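Filed under: Home > Big Furniture > Tables

The Fania folding table, after a winter of dinners

I bought the Fania from the Jukham showroom because my old table had developed opinions about which way soup should travel. It cost £81 in the clearance, delivery to Lornomcombe extra, and the driver left it at the bottom of the hill.

Assembly took 40 minutes and most of my goodwill. The instructions are one sheet, with a drawing of a man far happier than I was. Step 2 appears twice. I did it twice, in case.

Folded, it goes behind the sofa. Open, it seats six, or four people who like their elbows. The locking catch is stiff and shuts with a bang that upsets the dog next door. 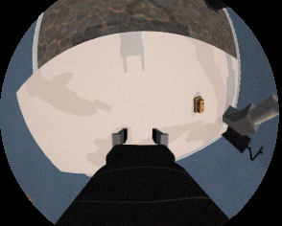
Cleaning and stains

Tea wipes off. Beetroot wipes off if you're quick, and I wasn't, so there is now a mark under the fruit bowl, where the fruit bowl will be staying. The maker says the hinge is good for 3000 folds. I fold mine when my sister visits, so it should see me out.

The Ersoy is the obvious rival. It's heavier and doesn't bang, but it costs more and the legs find your shins in the dark. I'd buy the Fania again, though I'd carry it up the hill in two trips.

Comments

hillside_reader: Candle wax on the catch. Cured ours.

mopandbucket: We've had the Ersoy since January. Can confirm shins.

twosugars: Does it wobble on carpet?

hillside_reader: Ours does a bit. Beer mat.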